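Planning a Home Gripper Setup Without Wrecking Your Budget

Filed under: Workshop & Hobby Room

I love this stuff, so let me get that out of the way first! A pair of hand-held grippers on the bench (or the bed, or the kitchen counter) is the most fun I've had with tools in years, and it's a lovely way into home automation if you're thinking of a small arm later on. But it is very easy to buy in the wrong order. I did, and I ended up with a drawer of parts that fit nothing I own. These are the tips I wish I'd had taped to the wall.

Write the job list before the shopping list

Take a sheet of paper and put down the things you want to pick up, move, sort or hold. Real things from your own house. Mine ran to 36 items, and when I went back over it, most were smaller than my thumb. That one sheet changed what I bought. I had been drooling over the big Rolgate jaws, which open wide enough for a paint can, and I own exactly one paint can.

Next to each item write soft, hard, slippery or tangly. Tangly is the column that costs money.

Set the total, then split it

My ceiling was $635 for everything. I split it into envelopes (yes, paper ones) for grippers, pads, power and cables, storage, and mistakes. Please keep a mistakes envelope! Mine got used in the first month, on a Perov mount with the wrong bolt spacing.

If the grippers alone eat the whole amount, buy one and wait for the second. A Sayce single with decent jaws will teach you more than two wobbly ones.
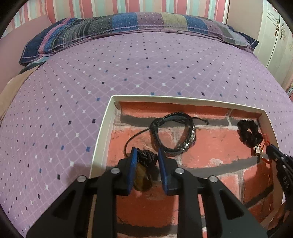
Pads deserve their own line in the budget, and it should be a bigger line than you think. They're the part that touches your things, and they're the part you'll want to swap and fiddle with. Try them on the fussiest stuff you have before you settle on a type. Jewelry is perfect for this: a knotted black cord bracelet with silver beads on it asks for a gentle touch on the braid and a good hold on the metal, and a glossy rounded pendant is a different problem again. If a seller has a sample pack, get the sample pack. I went with Zornotix pads in the end and bought 12, so I have spares for both grippers and a couple to cut up.

Measure your reach

Long linkages look great in the catalog and then bump into everything. Before ordering, put your usual tray or box where you'll work and measure the depth, the width, and the height of the sides. Mine is 11 inches across, and that number ruled out two models straight away. Check the width of the gripper body with the jaws open too. Plenty of listings only give it closed, so write and ask.

Two at once takes more room than double. Leave space for both hands and both elbows.

Shallow trays are your friend

A low-sided tray costs next to nothing and keeps beads from rolling under the furniture. Pick one you can reach into from the side as well as the front. Line it with anything you like, but tack the corners down, or you'll be chasing a curl of paper all evening.

Small things people forget to price

Spare pivot pins in the right size. Get a few.
A longer cable than the one in the box.
A hex key that lives with the tool and never goes anywhere else.
Shipping on returns, which stung me twice.
A lidded bin, so the jaws don't get knocked about between sessions.

When to buy

March was good to me. Several shops were clearing last year's stock and I got my second gripper for a good bit less than the first, same model, same jaws. Sign up for the stock emails, then mute them until you've finished your job list.

Used gear is fine if you can open and close it yourself before paying. Feel for slop at the pivots, and look at both pads for uneven wear.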